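Cerebellar Volume Measurement in Pediatric MRI: Agreement Between Manual and Semi-Automated Tracing

Brayden Sawatzky, Getachew Alemayehu
Submitted 6/6/18
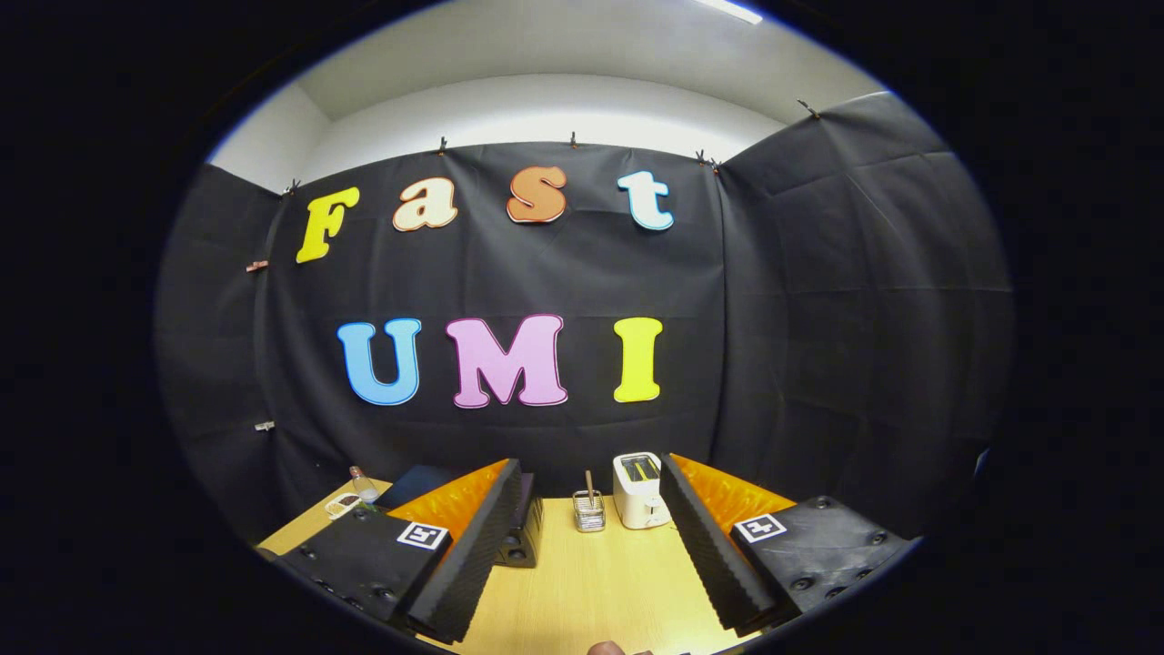 1. Background

Dandy-Walker malformation is a congenital abnormality of the posterior fossa. The usual findings are underdevelopment and upward rotation of the vermis, cystic enlargement of the fourth ventricle, and an enlarged posterior fossa with elevation of the torcula. Milder forms exist in which the vermis is small but the posterior fossa is of normal size, and the terms used for these have changed several times in the literature.

Reports often describe the vermis as "small" or "mildly small" without a measurement. Two readers may disagree on such cases. A volume would be more useful, but tracing the cerebellum by hand on every slice is slow. Semi-automated tools shorten the work. Their behavior near a large cyst is less certain, as the tissue border there is thin and partial volume effects are strong.

The aim of this project was to compare manual tracing with a semi-automated region-growing method on the same set of scans.

2. Material

Scans came from the Losinley teaching archive, which holds de-identified studies released for student use. The set consisted of 25 pediatric brain studies with a T1-weighted volume. Of these, 7 carried a report diagnosis of Dandy-Walker malformation and the other 18 were reported as normal. Studies with visible motion artifact or a prior shunt were excluded before the set was handed to us. We had no access to clinical notes, genetic results, or follow-up imaging.

The studies contained 3567 slices in total. Cerebellar tissue was present on 666 of them by the first reader's count. Slice thickness was not the same in all studies, and each volume was computed from the spacing stored in the file header.

3. Method

3.1 Manual tracing

Both authors traced the outer border of the cerebellum on axial slices, working from the lowest slice showing the tonsils to the highest slice showing the vermis. The fourth ventricle and any cyst in communication with it were left out. The middle cerebellar peduncles were cut with a straight line at the lateral margin of the pons. Sagittal views were used to check the upper limit of the vermis. Each reader worked without seeing the other's contours.

3.2 Semi-automated tracing

The region-growing module in Mandix was used. A seed was placed in the white matter of each hemisphere and one in the vermis. The intensity window was set once per study and then left alone. Leaks into the brainstem or tentorium were removed with the eraser tool, and the edited slices were logged.

3.3 Comparison

Volumes from the two methods were plotted as difference against mean. Overlap was checked slice by slice. No significance test was planned for the malformation group because of its size.

4. Results

In the normal group, the two readers placed nearly the same contours except at the peduncles. The semi-automated volumes were slightly lower than the manual ones. Most of the difference came from the outer folia, where the module stopped short of the cortex.

In the malformation group the spread was wider. The vermis seed failed to grow in the studies with the smallest remnants, and the vermis then had to be added by hand. Where the cyst wall lay against the hemisphere, the module sometimes included the wall. Editing took longer in this group, and in two studies it took longer than the manual tracing had.

5. Discussion

The region-growing method is acceptable for a normal cerebellum if the peduncle cut is defined in advance. It is a poor choice for the vermis in Dandy-Walker malformation, which is the structure of greatest interest. A separate midline measurement, such as vermian height on the sagittal image, would be a simpler addition to the report.

The peduncle rule was our own and was changed once during training. The first three studies were retraced after the change. Age was recorded only in whole years, so the infants could not be compared by month. A second reading by the same reader was not done and should be included if the work is continued in August.

6. Files

Contours and the edit log are stored in the Nwosu folder on the Stellosthorpe course drive. Study numbers match the archive list.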